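**Ticket:** service reminders going to the wrong customers
**Opened:** 2024-02-07
**Site:** Testeneck, main showroom and workshop
**Status:** fixed, watching

First note. Reminder texts went out this morning and the phones lit up. People who bought a car from us last month are being told their third service is overdue, and one van owner was invited in for a battery check on a hatchback he's never seen. The run was 2,411 messages. I've paused the next one.

Checked so far:

- Phone numbers match the customer cards. Good.
- Message template is the same one we used in the last run.
- Customer cards in Drondanura look right when you open them one by one.
- The export file does NOT look right. Wrong registration on a lot of rows!

So it's the export, and I'm pretty happy about that, as it means the customer records themselves are clean and there's no retyping to do.

Second note. Pulled 40 rows by hand and compared them to the cards. 20 are fine and 20 have somebody else's car. All the bad ones are customers with a part exchange on file. Love it when a pattern jumps out like that. The export is picking up the last vehicle touched on the deal, and after a part exchange that's the old car, which we've often sold on already — so the reminder follows the old car's history.

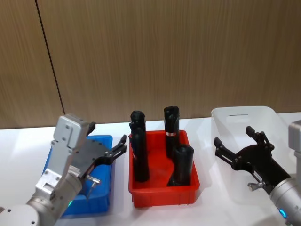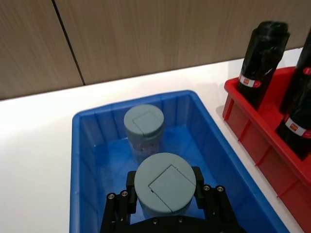
Third note. Called the Visamex help line and got a really good person who knew the export inside out. There's a setting called "vehicle source" on the reminder job. Ours was on "deal, latest". It should be "customer, current". The February update added the setting and picked the first choice in the list for everyone who had the old job.

What I did:

1. Opened the reminder job and saved a copy under a new name.
2. Changed vehicle source to "customer, current".
3. Ran the export with sending turned off.
4. Checked the same 40 rows again. All 40 right. Yes!

Fourth note. The Ñahui branch runs its own copy of the job, so I looked there too. Same setting, same problem, but their run hadn't gone out yet. Changed it and did a test export, which came back clean.

Cleanup: 142 customers replied or called before lunch. The front desk has the list and is sending each of them a short apology with the right service date. They've been brilliant about it, and a few customers even booked in while they were on the line.

Still to do:

- Ask Visamex if the next update can leave this setting alone.
- Delete the old job once two clean runs have gone through.
- Add "spot check part exchange rows" to the sheet we use before each send.

Reminders are back on at both sites. Leaving the ticket open until the second clean run.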